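Vosum Derkari Hand Drum – 14 Inch

By Mavis Achterberg

I've been selling hand drums out of my shop in Vudville for a good long while now, and the Derkari is the one I end up talking people's ears off about, so I may as well do it in writing too. It's a frame drum with a deep shell, 14 inches across, with a tunable synthetic head and a low, round note that I could listen to all afternoon (and sometimes do, when the shop is slow).

I came to hand drums through reggae and nyabinghi records, like a lot of people my age. I wanted that heartbeat sound, the two soft thumps and then the space, and I spent years trying to get it out of drums that were built for something else. Most of them were too bright. You'd hit the middle and get a slap, and the slap would go right over the top of the bass player. The first time I played the Derkari I hit it once and then called my sister over to hit it too!

What it sounds like

Warm and low in the middle, with a clear but not piercing tone near the rim. If you play with your fingertips you can get a nice dry tick at the very edge. It won't do the job of a big bass drum, so please don't buy it for that, but it sits under a guitar and a voice beautifully and you won't need a microphone in a living room. In a full band you will. I clip a small one to the shell and point it at the head from the side.

The head is a fiber-coated synthetic. I know some of you want goatskin and I get it, I have goatskin drums at home and I love them. But I play outside a lot, and a skin head in damp air turns to soup by the second song. This one stays where I put it. I tune mine in the afternoon and maybe touch it up once before we go on.

Tuning

There are five lugs, and the key comes in the bag. Go around in a star pattern, a quarter turn at a time, and tap near each lug as you go until they match. New heads stretch a bit in the first week or two – just keep bringing it back up and it'll settle. I like mine a little slacker than it ships. If you hear a buzz, check that the lugs are all snug before you write to me, because nine times out of ten it's one that has backed off.
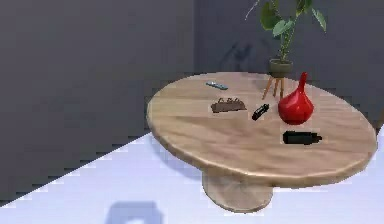 Round pedestal table, light wood with a rounded edge

Holding it

You can play it sitting with the drum upright on your thigh, or standing with the strap over your shoulder. The strap is webbing with a metal clip at each end. It's fine. I swapped mine for a wider padded one after a three-hour set left a groove in my neck, and I carry those as an add-on if you'd like one. The drum is light enough that my youngest students carry it around the room without complaining, and they complain about most things.

It also fits a regular snare stand if you don't crank the arms too tight. I do this when I'm switching between the drum and shakers. Put a bit of felt on the arms or you'll mark the finish.

What's in the box

The drum, the tuning key, the strap, a padded bag with one outside pocket, and a little printed sheet with three starter patterns. I wrote the sheet myself. The third pattern is harder than it looks, so give it time.

Choosing between this and the Kowalczyk

I get asked this every week. The Kowalczyk is the other drum I keep in stock in this size, and it's a lovely thing, a bit brighter and a bit louder, with a thinner shell. If you mostly play fast finger rolls, or you want to cut through horns, I'd send you that way. For roots, for slow songs, for singing along with at home, get the Derkari. If you really can't decide, call the shop and I'll play both of them down the phone to you. I've done it plenty of times and it works better than you'd think.

Looking after it

Wipe the head with a barely damp cloth. Take your rings off before you play, please! Keep it out of a hot car, and loosen the head a little if you're putting it away for the winter. I slack mine off in October when the outdoor dates dry up.

Price and shipping

The Derkari is $95 with everything listed in the box. Shipping is free on orders over $100, so adding the padded strap gets you there. I check and tune every drum before it goes out, which means it may take me an extra day to get yours in the mail. Returns are fine within 14 days as long as it comes back clean and in its bag.

Page updated 5 May 2021. The natural finish is back in stock, and the dark red one is on its way – send me a note if you want me to hold one for you.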